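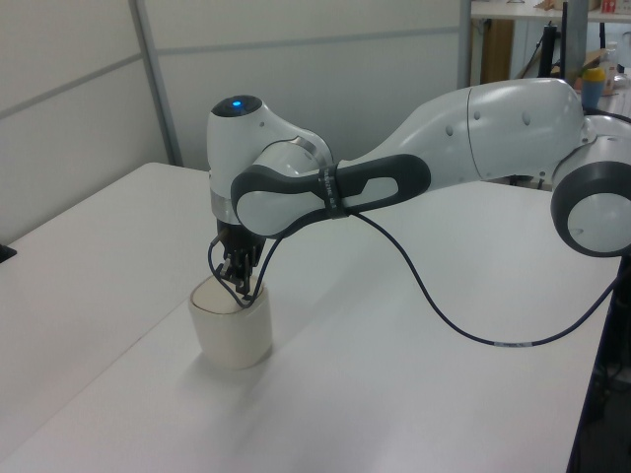

White cup on a white tabletop.

18 May 2018

I gave up coffee at home in January. I still drink it when I am out, but the machine is in the basement and I have been making tea in the mornings instead.

The reason was money to begin with. I went through my bank statements over the holidays and found I had spent $721 on beans, filters and repairs in one year. The repairs were the worst part. The pump went, then the new pump went, and the shop on Dutmont Street charged me for both.

The first week was unpleasant. I had a headache from the second day to the fifth, and I went to bed before nine most nights. After that I felt normal. I had read that I would sleep better and have more energy in the afternoon. I sleep the same as before. The afternoons are a little better, though I also started eating a proper lunch, so I can't say which one did it.

Tea took some learning. I had always left the bag in until I remembered it, which made everything taste like a wet fence. Borghild Rustad from my old office told me to use a timer and to stop buying the dusty bags in the big box. She gave me a tin of loose black tea and I have been buying the same kind ever since. Four minutes, a little milk. Green tea I tried for two weeks and did not like at any temperature.

I also learned that the water matters where I live. Ours is hard, and it leaves a brown film on top of the tea and a ring in the mug. I bought a filter jug in March and the film went away. The ring comes off with baking soda and a damp cloth. Leave the paste on for ten minutes first.

What I miss is the smell. I also miss having something to do with my hands while I wake up, and a kettle doesn't ask much of you. Some mornings I wipe down the counter while I wait, so the kitchen is cleaner than it was.

The machine is still downstairs under a towel. My brother has asked for it twice and I told him he can pick it up when he comes for his ladder. If he takes it I will have room for the canning jars, which are on the stairs at the moment and need to move before somebody kicks one.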